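A Thursday at the Ashour refurb shop in Ustdale

So I finally got my visit to Ashour! If you've bought a secondhand office desktop anywhere near Ustdale, there's a decent chance it passed through their building. They take in 325 machines in a normal week, strip them, sort the parts and send the good stuff back out. I showed up in May with a notebook and the wrong shoes (concrete floors, wear sneakers).

The big change is the Veno arms. They have them at the teardown benches now, and the arm and a person share the same computer. I figured there'd be a cage or a yellow line or something. Nope — you stand right there with your hands in the same box. 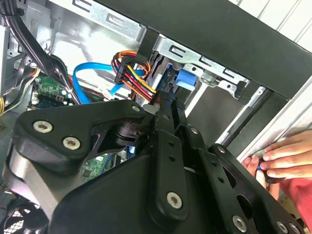

Sharing a case at the teardown bench: gripper by the drive cage, hand at the side.

I asked one of the bench workers if it felt weird. She said the first week she kept pulling her hands back, and then one day she just didn't. What she likes is her wrists. Drives used to be all hers, 80 on a busy shift, and she'd go home and not be able to open a jar. Now she does the little clips and the cables and anything that's stuck, and she decides when a case is done.

What she doesn't like is the pace. The arm doesn't get chatty after lunch, and the old bench talk has mostly dried up. They fought for a pause button at each station and got it, and from what I saw people do use it.

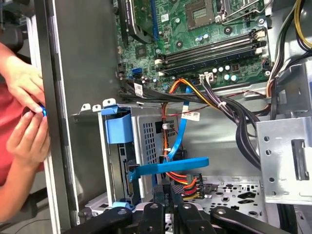

The cables are still the part that needs people, by the way. Every maker routes them differently, and the shift lead told me they gave up on having the arm pull connectors after a bad month of torn plugs. So that stayed human work, and it now pays a bit more than general teardown, which surprised me.

Did anyone lose a job? I asked that one twice. The answer was that 20 people worked teardown before and the same number do now, but a few moved over to testing, where they run Cellport (the software that logs every part), and not all of them wanted to go. One guy told me flat out he misses his screwdriver.

The tour is free and lasts 50 minutes. Ask to see the testing room, they skip it otherwise.

Shares: 20

Comments (3)

deskfan: My sister worked teardown there years ago and her wrists are still shot. Glad to read this.

mollusk_88: Is there parking or do you have to use the street?

tin_lunchbox: Would've liked to hear more from the screwdriver guy!

Recent posts
Two hours in the Ustdale bottling plant
What I pack for a factory tour
The button museum, again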